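Saturday at the robot club

April 25, 2026

I got home from club with a stiff neck, a pocketful of somebody else's cable ties and the sort of good mood that makes you want to write a blog post before you've even had your tea. So, kettle on, and off we go.

For anyone new, I help out on Saturdays with the robot club in Istdale, and this term we're working towards the friendly in May against the Kakville lot. They beat us last year (by 3 points, not that I've been brooding) and I would very much like it to go the other way this time. The task is a sorting one. Your arm has to pick things out of a bin and put them down where they belong, and you get 2 goes at it, with the better one counting.

It sounds so simple when you read the rules out loud! Then you spend a whole morning on it and come away with enormous respect for your own thumb.

Niloufar Bahrami has been in charge of our code since the autumn and she'd come in with a new approach path written out on the back of an envelope. Her idea is to come in over the bin at a slant, so that the fingers have more room near the sides, and I must say I was doubtful. I like things to go straight down and straight up again. We had a good long natter about it, drew all over the whiteboard, rubbed most of it out, and in the end agreed to try hers first and mine second, and hers was better. I've told her so and now I've told you as well.

Engelbert Bachmann, meanwhile, had the little screwdrivers out. He used to mend sewing machines for Hämmerli, and he goes over the gripper the way I imagine he went over those, one screw after another, humming. He has strong opinions about fingertips. The ones we have are a bit chewed at the very ends, and he'd like us to order new ones before May. I'd like us to as well, but there's the entry fee to think of first, so we shall see what's left in the tin.
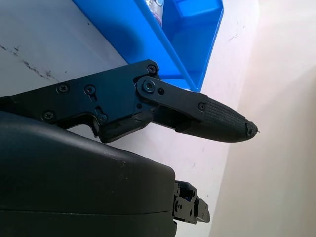

One of the gripper fingers, with the blue bin behind. Note the state of that tip!

The textured pad further back still looks fine to me, and Niloufar wants to try gripping with more of that and less of the point. It would mean changing the numbers for how far the arm reaches, and she's promised to have a go at home during the week. I've asked her to keep a copy of the old ones, please, after what happened with file 906 (those who were there will remember, and those who weren't can ask Engelbert, who tells it better than I do).

Next Saturday we're at the hall in Gunatgate as usual for the away practice, so do check your lifts. I'll bring flapjacks. If anyone has seen my good tape measure, the yellow one, I'd love to have it back.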